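Concrete sealer on a big paved area, worth it?

gravelrash
Posted August 4, 2018
Our strata is getting quotes to seal the forecourt. Large square slabs, pale grey, a few darker patches. Catudik quoted 20 dollars a square metre for 245 square metres, two coats. Seems steep to me.

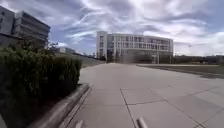 The other quote is from Clonitz and leaves out the joints. They say the joints can wait. Has anyone had this done?

mortarboard
Don't let the joints wait. We sealed ours in July two years ago and left the old filler in. Water got under the edges and we paid twice.

tez_9
Disagree. If the filler is sound, leave it alone. Penetrating sealer won't fix joints and you'd be paying for labour you don't need. I'd ask which product they're using.

gravelrash
Catudik said Mühlbauer, the matt one. Clonitz didn't say. The steps are a separate price with both of them.
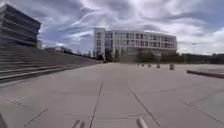 Looking up past the steps, dark grey building on the left

mortarboard
Get the steps done with a grip additive. Plain sealer on steps is asking for trouble in the wet.

tez_9
Agree with that bit. Still wouldn't touch the joints.

pebblecrete
Clultier do a test patch for free if you ring them. Ours was more than 9 square metres and it changed our minds about the colour.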